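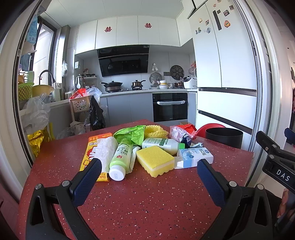
Flerkorthorpe Neighbors' Choir, minutes of the meeting of September 6, 2020. Yamila Troncoso opened with the good news that the November concert has a home – the hall on Olivares Street! It seats 157. Before the music came up, everyone agreed that each singer will bring a cleaning kit for the folding chairs, nothing fancier than a yellow-and-white kitchen sponge and a cloth.

Program. Sixteen songs were proposed and all were sung through once. The lullaby went so well that we did it twice. Altos still come in early on the second verse.

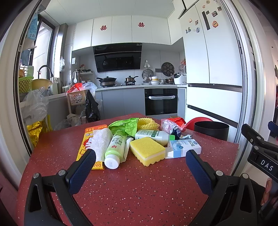
Cloths and a pale green bottle on the red counter.

Money. We have $378 in hand. Sheet music from Pratelell will cost $22, approved with no votes against. Facundo Riquelme will place the order and make the folders.

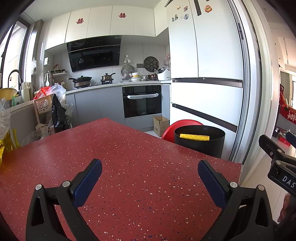
Rehearsals

Sopranos and altos meet first, then tenors and basses, then all together for the last half hour. Please bring a pencil and your own water. Faletier has offered to lend us a keyboard – a lovely surprise.
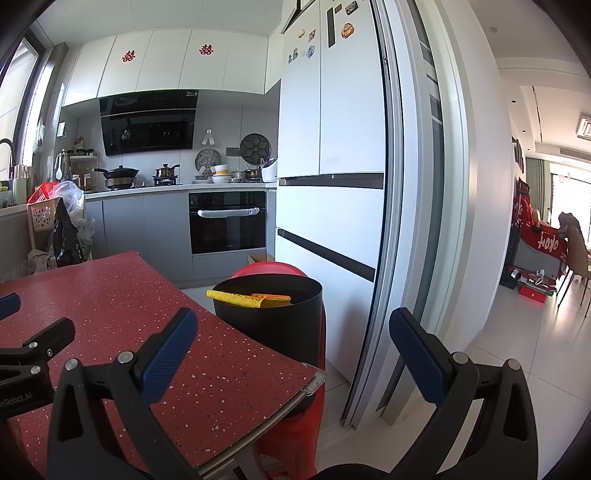

Facundo Riquelme asked that the opening song be moved down a step, as the tenors are straining at the top. Agreed, and we will try it both ways at the next rehearsal.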